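Home | Opinion | Kitchens | Archive | Contact

22 February 2024
By the Kitchens editor

Saucepan sizes should be printed in litres

A saucepan is bought to hold a volume of food. It is sold by the width of its rim. The two figures are related only if the depth is known, and the depth is seldom on the label. I think the diameter should be moved to the small print and the working capacity put in its place.

The arithmetic is simple. The volume of a straight-sided pan is the area of the base multiplied by the height of the wall. Take a pan 17 cm across on the inside. With a wall of 6 cm it holds a little under 1.4 litres to the brim. Raise the wall to 110 mm and it holds just under 2.5 litres. Both would be sold as the same size, and both would fit the same lid. A buyer ordering from a catalogue has no means of telling them apart unless the seller has chosen to give the height.

Brim capacity is itself a poor figure. No pan is used full to the rim. Milk rises, pasta water foams, and a sauce has to be stirred. A mark set well below the rim gives the volume that can be cooked, and that is the figure a recipe needs. Where a maker does give litres, the buyer should be told whether they are measured to the brim or to a working line.

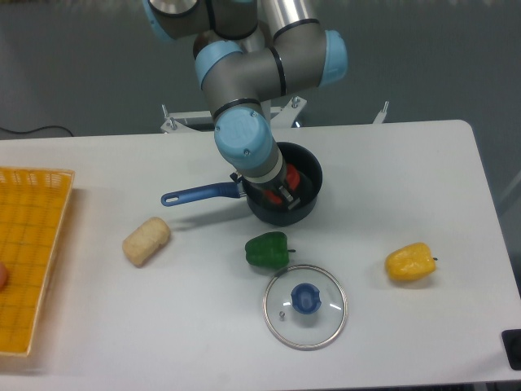 What the makers do now

Practice is mixed. Brenell gives the outside diameter at the rim, including the rolled edge, so the cooking surface is smaller than the number suggests. Trutier gives the inside diameter and the brim capacity, but only on the box, and the box is thrown away. Vashisht stamps the base diameter underneath, which is useful for matching a pan to a hob ring and for little else. Nenen gives both diameter and litres on the base, and its figures agree with a measuring jug. It is the only one of the four whose labelling I would leave alone.

The usual defence of the diameter is that lids are sold by it. This is true, and the diameter should stay on the product for that purpose. It does not follow that it should be the headline figure. A lid is bought once, if at all. The question of whether 600 ml of stock will fit with room to boil comes up every week.
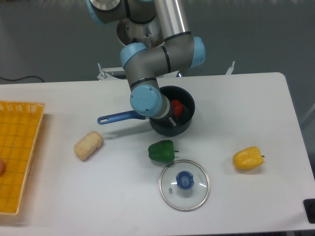
Dark saucepan with a long blue handle.

A second defence is that cooks learn their own pans by use. They do, after some boiling over. The knowledge does not transfer to a new pan of the same stated width, and it is of no help to someone equipping a first kitchen.

Handle length ought to be stated as well. On small pans it decides whether the pan will go in a drawer, and a long handle on a light pan can tip it when empty. I have yet to see it listed consistently by any of the makers named here.

None of this calls for new equipment. A line on the inner wall and two numbers on the base would do it. Makers revise their catalogues each July, and the change could be made at the next revision with no alteration to the pans themselves beyond the stamp and the line.

Contact the editor | Copyright 2024, all rights reserved | Back to top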